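Small Household Habits That Leave a Little More for Later

February is when I sit down at the kitchen table with a mug of something warm, the shoebox of receipts and a pencil that needs sharpening, and have my yearly talk with myself about money. I don't enjoy it much, but I always feel better afterward, and over the years I've picked up a good number of household tricks that make the talk shorter. A reader named Thomas Ferraro wrote in asking me to put them all in one place, so I've done my best. Some of these are about paper and some are about soup. They all end up in the same savings account in our house, so I've left them together.

Give every bill one home

For years our bills lived wherever they landed. The water bill would be under the fruit bowl, the car insurance would be in the car (which seemed sensible at the time), and I paid more late fees than I'd like to admit. Now there's one drawer. Mail comes in, gets opened standing up, and anything with an amount due goes in the drawer, face up, with the due date circled in red. Junk goes straight to recycling before I've even taken my coat off.

If you get your bills by email, make a folder with the same name as your drawer. Ours are both called "Pay." I know people who have fancier systems, and good for them!

Clear the drawer twice a month. I do it after supper, around the middle of the month and again at the end, and it takes less time than the dishes.

Shop your own cupboards first

Before you write a grocery list, open every cupboard door and look all the way to the back. I mean get down on your knees for the low ones. I once found 3 jars of the same mustard behind the flour, and I had mustard on my list that very morning. Write down what you already have on the left side of the page, then plan meals from that, and only then start the right side, which is what you'll buy.

A few things that help:

Put new cans behind old cans, every time, even when you're tired.

Keep a strip of masking tape and a marker in the kitchen drawer, and date anything you open.

Keep rice, flour and oats in clear jars so you can see how low they're getting.

Once a month, have a week where you buy only milk, eggs and fresh vegetables and eat down the rest. My husband calls it the odd soup week. The soups are a bit odd, but the year we began doing this we had an extra $60 at the end of the first month, and I moved it to savings that same evening before it could turn into shoes.
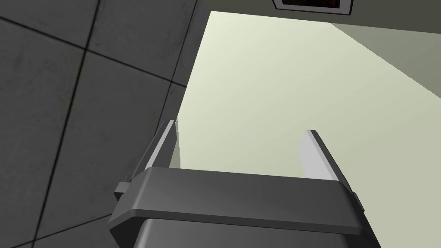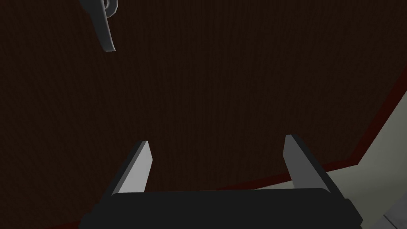
Move the money before you miss it

My old neighbor Settimio Dal Bello kept his savings in coffee cans for most of his life, one for the roof, one for Christmas and one he wouldn't discuss. I don't recommend the cans (a bank or credit union will pay you at least a little something, and a can won't), but I do like the way he thought about it. He filled them on payday, before he bought so much as a newspaper.

Most banks will let you set up an automatic transfer for the day after your paycheck arrives. Pick a number that feels almost too small. You can raise it later, and I'd much prefer you save a small amount every month than a big amount once and then have to pull it back out when the tires go. If your bank lets you name your accounts, name them. It's harder to raid an account called "New Roof" than one called "Savings 2" - at least it is for me.

If your employer offers a retirement plan and matches part of what you put in, find out how much they match and whether you're getting all of it. It's one phone call or one visit to whoever handles payroll. I put off that call for years, and I still wince.

Keep a repair page

Take a plain notebook and give one page to each big thing in the house: furnace, water heater, washer, refrigerator, car. Write down when you got it, what it cost, and every repair since. Tape the receipt right on the page if it fits, and take a picture of it too, as the ink on some receipts fades away to nothing.

Our washer page is the one I'm proudest of. The machine stopped draining and I was all ready to buy a new one, and then I looked back and saw that the last time this happened it had been the little filter at the bottom front. I put down a towel and a shallow pan, unscrewed the filter slowly, and out came a hair elastic and a fair amount of gray fluff. A repair visit had cost us $90 that earlier time, and the fix was the very same one.

The notebook also tells you what's coming. When the furnace page starts getting crowded, it's time to start putting something aside for the next furnace.

Read the small subscriptions out loud

This one sounds silly, but do try it. Print or pull up one month of your bank statement and read every repeating charge out loud to another person, or to the cat. Anything you have to explain for longer than one sentence should probably go. We found a magazine, a cloud storage plan for a phone we no longer owned, and a puzzle app. Added up over a full year, they came to $287. Cancel them while the statement is still in front of you, and write down the date you canceled in case the charge shows up again next month. One of ours did.

Save heat where it's easy

Close the curtains when the sun goes down and open the south-facing ones in the morning. Roll up an old towel for the bottom of a drafty door. Let leftovers cool a bit before they go in the refrigerator, but don't leave them sitting out all evening. Run the dishwasher full, and skip the heated dry if yours has a button for it. I prop the door open and let the dishes finish on their own overnight.

If your house has storm windows, check that they're really all the way down. Ours had been resting a finger's width above the sill for most of a winter, and I had been blaming the furnace.

Keep a little for fun

Please don't cut everything. The first year I got serious about all this, I cut so hard that by spring I was cross with everybody and bought a very expensive lamp. Now there's a line in the notebook for treats, and it gets filled on payday just like the others. Mine usually goes to seed packets and the good cheese. The lamp is still in the living room, and it does give a nice light to read by.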